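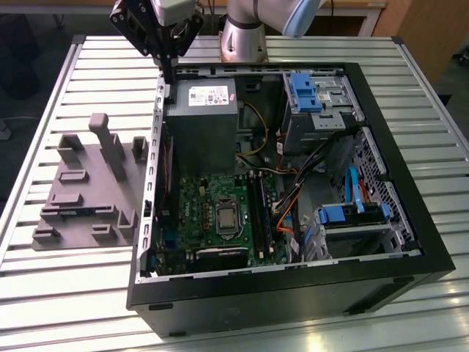 Rules for a robot cell that takes apart old desktop computers

Posted in: Automation and small workshops
341 views

I-seul Um
Aug 15, 2026

Hello everybody. English is my second language, so please ask if something is not clear.

I work in a small refurbishing workshop in Urnerville. We receive old office towers from companies, and we want the arm to do part of the disassembly: pull the cables, take out the memory, release the drives. The tower lies on its side on a slatted aluminum table, with the side panel off and the inside facing up. The arm has a two-finger gripper.

My manager asked me to write the work rules for this cell before the new people start. I have written the rules for the arm, but I am not sure about the computer itself. I have these doubts:

Who must check that the computer is without power, and when? Is it enough that the cord is out?

May the arm touch the power supply at all? To reach the rear connectors, the finger has to come down very close to it.

Our arm is sold as collaborative. The seller told us we do not need a fence. Is this correct for our case?

We expect 3,000 towers in the first year, so I would like rules that people can really follow every time. Thank you in advance.

Irfan Subramaniam

Hello I-seul. I have written such rules for two cells, so I will tell you how we did it. Please check the details with a safety person who can see your cell.

First, the seller's answer is not complete. "Collaborative" describes what the arm is able to do. The risk assessment must be for the full application: the arm, the gripper, the part, the table, and the people who walk by. The standard to begin with is ISO 10218. Part 2 is the one for the application and the cell. The contact limits for people were for many years in a separate document, ISO/TS 15066, and they were brought into the 2025 edition of part 2, so look at which edition your seller is talking about. A long, thin gripper finger puts all the force on a small area, and an open computer case has sharp sheet metal. If a hand can be between the finger and the case, you must assess this exactly. Maybe you will still have no fence, but you will need lower speed and force, or a scanner.

About power. We do it before the tower comes to the table, never on it:
Remove the cord and every external cable.
Press the power button and hold it for 20 seconds.
Put a green tag on the case, with initials.
No tag, no program start.

The power supply is a closed unit and it stays closed. Capacitors inside can keep a charge after the cord is out, and pressing the button does not prove that they are empty. So our rule says that the arm may pass near the housing and may pull the plugs on the wires, but it may not grip, push or pry the housing itself. We programmed a keep-out zone over it. If your finger must go down between the rear panel and the supply, make the approach straight from above and slow, and stop on unexpected force. A person takes the supply out later, with the screws, in the normal way.

Other points that we learned slowly:
Fix the case. A tower that only lies on slats can slide when the gripper pulls a tight connector.
Pull on the connector body, never on the wires. Drive cables often have a small latch, and the program must press it first.
Loose cables over the memory slots must be moved aside before the arm works there.
If you will sell the memory and the boards again, you need static protection also for the robot side. Ground the table and ask what material touches the parts. Bare aluminum is not grounded only because it is metal.
Keep hands out until the arm is in its stop state and the operator has the enabling device.

Our written rules fit on 4 pages. The first version was much longer and people did not open it.

Trendico

We have same type of work at Ornance. We never had a problem with power supply, just unplug and go. I think you are making it too complicated. But wear gloves, the edges of the cases are bad.

Xie

I agree with Irfan, and I do not agree with "just unplug and go". Also add a rule for the small round battery on the motherboard. The board still has this battery when the cord is out, and a metal tool that drops there can make a short. We take it out by hand before the board goes to the next station and put it in a separate container.

And please write who is allowed to change the program. In our shop anybody could change the speed, and after some weeks the real speed was different from the one in the risk assessment. Now there is a password, and each change is written in a log with the date and the name.

I-seul Um

Thank you very much to all. I will use the tag rule and the keep-out zone, and I will ask the seller in writing about the edition of the standard. The battery was not in my list, so I have added it.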